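Tastach Support > Home Kit > Closed tickets

Subject: Placement fails on bathroom corner shelf, second cup released too high
Product: Tastach Home Kit, two-hand, with head camera
Site: Trumwood demonstration apartment
Opened by: Bostmont evaluation desk
Status: Closed, with follow-up

Reported problem

We have the Home Kit on a trial license and are working through the household tasks listed in the product sheet before deciding on a purchase. Kitchen and hallway tasks pass. The bathroom task, "put two cups on the corner shelf," does not. The first cup goes down where it should. The second is let go above the shelf and tips over. The log gives "surface height uncertain" and then continues as if the placement had gone through. We would expect it to stop there.

Software is the April release. Calibration was done on delivery and repeated before this ticket was opened. Same result both times.

Support reply 1

Thank you for the log. Please check three settings under Placement: surface type, release height and low light mode. Surface type should be set to "open or clear" for any shelf the camera can see through. On the default setting the kit takes the wall pattern behind the shelf as the surface and gets the height wrong. Please also send the wall material and the lighting level if you have it.

Customer reply

Surface type was on default. Changed to "open or clear." Release height was at 30 mm, left as it was. Low light mode was off and we have now switched it on. The walls are tile laid on the diagonal, with pale grout. We don't have a meter reading for the light, but it is dim in that corner. One cup is green and see-through, the other is clear with a textured surface.

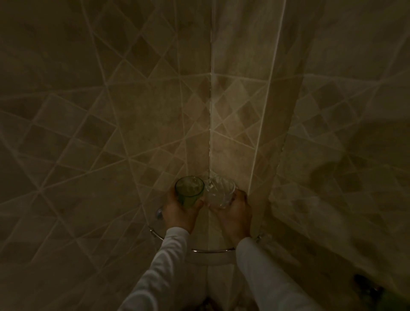
After the change we ran the task again with the shelf cleared between attempts. Height errors stopped. There is a new message, "object edge lost," which comes up for the clear cup only. It does not stop the task, but the hand waits for around 2 seconds before letting go. We'd like to know whether that can be shortened.

Support reply 2

The wait is a safety hold. It starts when the kit loses the rim of an object close to a surface. Clear and patterned glass will trigger it more often than plain plastic. Please lower the release height to 5 mm and save the shelf as a named location, so that the height is stored and not measured again on each attempt. The hold can't be turned off in the trial license. In the full license it can be adjusted under Advanced.

Customer reply

Named location saved, release height lowered. We repeated the task until the log filled at 128 entries. No height errors. The hold still appears for the clear cup, less often than before. We can accept that for the trial.

Two points for the product team. The surface type setting should be in the setup guide, as it is only mentioned in the release notes now. Also, a height warning should stop the task by default.

Resolution

Closed 3 Dec 2023. Cause: wrong surface type for a see-through shelf. Setup guide change requested. The default stop on height warnings has been passed to the product team as a separate ticket.

Related tickets
Wrist cable catches on towel rail
Mbeki charging dock not found after restart
Low light mode resets after update
Named locations missing from backup

We use cookies to keep you signed in and to remember your ticket filters. Accept | Settings

Contact support | Terms of service | © 2023 Tastach | Back to top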